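Ticket 2161: Collision between agent and free-standing objects not reported in evaluation runs
Project: Arkside (indoor navigation benchmark)
Component: scene loader / contact reporting
Priority: High
Status: Resolved, follow-up open
Opened by: Assunta Colombo
Assigned to: Khalil Hattar
Watching: Kirsty Cruickshank, Effie Guthrie, Doaa Ait Ali

Opened by Assunta Colombo

Good morning. I am running the baseline policy on the held-out rooms for the results table, and I believe that the collision rate we report is too low. In one room the policy passes through the place where an object stands, and the episode is counted as clean. I attach two renders from this room.
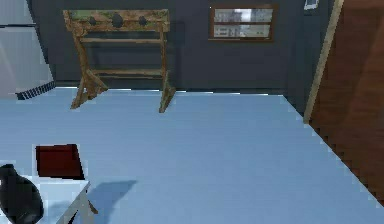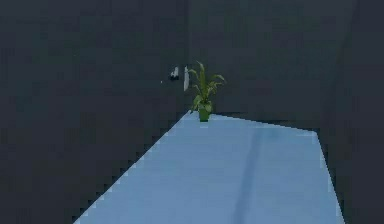 Attachments 1 and 2: same room, renders from the simulator. The first has the pillory by the back wall, the second has the potted plant in the corner.

What I expected: when the body of the agent touches the pillory or the plant, the episode log has a contact entry with the name of the object, and the collision counter goes up by one.

What I get: no contact entry for either of them. Contacts with the walls are written correctly.

How to repeat it:
1. Check out the evaluation branch, default configuration.
2. Load the room with seed 13.
3. Set the goal point behind the pillory, as near to the wall as the sampler allows.
4. Run the baseline policy with contact logging on.
5. Open the episode log and search for the object names.

I repeated this eight times with the same result. I also looked at the trajectories from above, and the path goes in a straight line over the footprint of the pillory. So it is not a question of a very light touch which is below the force threshold.

Why it matters: our method is compared with the baseline mainly on collisions per episode. If objects are not counted, both numbers are wrong, and I don't know in which direction the difference will move.

Comment by Khalil Hattar

Thank you, this is a clear report. A few questions before I look at the code.

Are you on the new physics back end or the old one? And did you build the scene cache yourself, or did you copy it from Lennox?

The edge between the floor and the wall in attachment 2 is quite stepped. Is this the normal render resolution for the policy, or did you lower it?

Comment by Assunta Colombo

New back end. The cache was copied from Lennox (our shared storage machine), because building it on my own machine takes most of a night.

The resolution is what the configuration gives. I did not change it. I had also noticed the steps along the floor, but I supposed that it is only the renderer without smoothing. If it is related, please tell me.

Comment by Khalil Hattar

The steps are not related. Smoothing is off by default in evaluation, to save time. It changes only the pixels and the physics does not read them.

I can repeat your problem with the copied cache. With seed 13 I also get wall contacts and no object contacts. I printed the list of collision shapes after loading. The walls and the floor are in it. The pillory and the plant are in the visual list, but they have no entry in the collision list. So they are drawn, and physically they don't exist.

Next I will build the cache fresh and compare.

Comment by Effie Guthrie

Can I add something from the dataset side? The free-standing objects come from the Omix asset pack and the room shells come from our own generator. They go through two different converters. When we moved to the new back end, I updated the converter for the shells. The converter for Omix was on the list, but I would need to check if it was merged before somebody built the cache which is on Lennox.

The pillory is a good test object for this, by the way. It has open gaps between the legs and three holes in the yoke, so a simple box around it would be too big, and we use convex decomposition for it. The plant uses a simple cylinder. If both are missing, then I think the decomposition is not guilty.

Comment by Khalil Hattar

Fresh cache, same seed, same policy: the pillory is now in the collision list and the contact is reported. The plant is still missing. So there are two problems and not one. I keep them both in this ticket for the moment.

Problem A: the cache on Lennox was built before the Omix converter was merged. All Omix objects in it have a visual shape only.

Problem B: the plant has no collision shape even in the fresh cache.

Comment by Doaa Ait Ali

For problem B, please look at the minimum size filter. I wrote it last year to remove very small things (pens, keys and so on) from the collision list, because they made the solver unstable. The filter works on the volume of the collision shape. But if I remember well, it is applied before the asset scale is applied. Omix plants are modelled at a small scale and enlarged on loading, so the filter may see a plant of a few centimetres.

Comment by Khalil Hattar

Doaa is right. The filter runs before the scaling. I moved it after the scaling step, and now the plant has its cylinder. I tested with the agent driven by hand into the corner, and the contact entry is there with the correct name.

I also wrote a small check which runs at the end of scene loading. It compares the visual list with the collision list, and it prints a warning for each object which is in the first and not in the second, unless the object is marked as decoration. Windows and wall-mounted things are marked as decoration, so they stay silent.

With this check I went through all evaluation rooms with the old cache. There are 580 objects which should have a collision shape and do not.

Comment by Kirsty Cruickshank

I have been reading without writing, sorry. 580 is more than I hoped. Two things I would like to be sure of before anybody runs the table again.

First, was training affected, or only evaluation? If the policy was trained in rooms where the objects could be crossed, it has learned that it may cross them, and running the evaluation again will not be enough.

Second, the depth input. Does the depth camera see these objects? If it is computed from the visual shapes, then the policy had the information and ignored it. If it is computed from the collision shapes, then the policy could not know.

Comment by Khalil Hattar

Depth is rendered from the visual shapes, so the objects are visible in depth. I confirmed this by saving the depth image in the same room.

About training: I looked in the job records. Our method was trained on the Drerkard cluster, which builds its own cache at the start of each job, after the merge. So problem A did not touch it. Problem B did, because the filter was wrong everywhere. The baseline was trained earlier with the old back end, where the filter was in another place and the order was correct.

In short, our method saw small enlarged objects as crossable in training, and the baseline did not. In evaluation, both ran on the copied cache.

Comment by Assunta Colombo

Then I understand why the baseline goes through the pillory in my runs: it never gets pushed back, and the short path is through. But I would expect a policy with correct training to go around anyway, if it sees the object in depth. Is it possible that the goal which I set behind it is simply too hard, and the policy takes the contact as a smaller cost?

Comment by Khalil Hattar

Possible. The contact penalty in the baseline is low compared with the reward for reaching the goal. With the fresh cache and your same goal, the baseline touches the yoke or a leg, stops, turns and then finds a way at the side. The episode takes longer and it has one collision. I would not call this a bug.

Comment by Doaa Ait Ali

One warning for everybody who has scripts that read the contact logs. The object name now comes with the name of the asset pack in front. I saw that Assunta's script searches for the exact name, so it will find nothing also with the correct cache. Please change it to match the end of the name.

Comment by Assunta Colombo

Changed, thank you. I would have lost one more day with that.

I ran the same room again with the fresh cache, the moved filter and the new script. Seed 13, eight runs. Contacts with the pillory are reported in all of them. For the plant I needed to set a different goal, in the corner, and there also the contact is reported.

Comment by Kirsty Cruickshank

Good. My decision on the results, so that it is written somewhere:

The old collision numbers are withdrawn from the draft. Please do not copy them in any slide, also not with a footnote.

Our method is trained again with the corrected filter. The baseline is not trained again.

Both are evaluated on a fresh cache, on all rooms, with the same seeds as before.

The success rate must also be computed again. An agent that can pass through furniture arrives more easily.

Effie, can you delete the old cache on Lennox, or at least rename it so that the loader refuses it?

Comment by Effie Guthrie

Renamed, and the loader now compares the converter version in the cache with the installed one. If they differ, it stops with an error message. I have put the fresh cache in the usual folder, so nobody needs to build it during the night.

Comment by Khalil Hattar

Both fixes and the loading check are merged. I close the bug part of this ticket and open a follow-up for the new training, assigned to me, planned for June. I still want to see if the decomposition of the pillory closes the wrist holes. For a wheeled agent it makes no difference, but Doaa wants to use the same rooms for the arm.

Status changed: Open to Resolved
Follow-up: retrain with corrected size filter, evaluate on all rooms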